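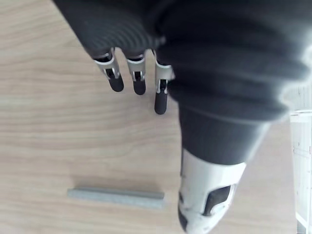

Trygve Halvorsen sells used office furniture out of a former creamery in Eide, and the piece he gets asked for most is the plainest one he carries. It is a storage cabinet with a door, big enough for binders, and he has 32 of them on the upper floor. Customers come in wanting a desk, he says, and leave having talked mostly about where the paper will go. A light wooden tabletop looks fine in almost any room as long as there is somewhere else to put what would otherwise pile up on it.

Halvorsen opened the shop, Flirkero, after the Brunudach insurance office closed and left behind two floors of furniture. He bought the lot in June and spent the rest of the summer carrying it down the stairs. Most of the metal went for scrap. The wood-look pieces he kept.

"People think laminate is the cheap stuff you get rid of," he says. "I have cabinets up there that have been opened every working day for years, and the door still shuts flush. You wipe them down and they're ready."

What wears out, in his experience, is the hardware. He checks every door before it goes on the floor, starting with the concealed hinges. These are the small metal ones that sit inside the cabinet and can't be seen when the door is closed. A sagging door usually needs a quarter turn of one screw. If the screw spins freely, the hole has been stripped, and he fills it with a glued dowel and drills again. The repair takes him less time than finding the right drill bit.

He does not bother with the small holes left by old shelf pins and fittings. A buyer may want to move a shelf later, and a filled hole has to be drilled all over again.
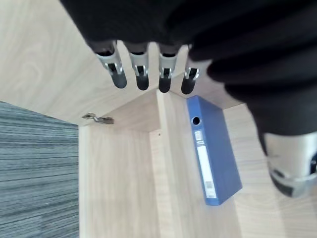

A blue binder stored upright in a pale wood-grain cabinet.

Binders are the measure he uses for everything. A full lever-arch binder is heavy, and a row of them will bow a thin shelf within a year or two. He tells customers to bring one along, fill it the way they fill it at home, and stand it in the cabinet before they pay. It should go in without scraping the shelf above, and there should be room for a hand to get around it and pull it out again. Depth matters too. A shallow cabinet that swallows paperbacks will not close on a binder.

He is less strict about what goes next to what. His own records at Flirkero sit in a cabinet from the Brunudach lot, with receipts on one side of the divider and everything else on the other. The divider does most of the work, he says. Without one, binders lean as soon as you take the first one out, and after a month the whole row is lying on its side.

Prices start at $50 for a cabinet with a missing shelf. The most expensive thing in the building is a double unit at $232, which has been reserved 3 times and never picked up. Delivery is free inside Eide. For addresses out toward Undus he asks for gas money and help at the other end — the cabinets are heavier than they look, and he no longer takes stairs alone.

The shop is open afternoons, or whenever the loading door is up.

Print this article
E-mail this article to a friend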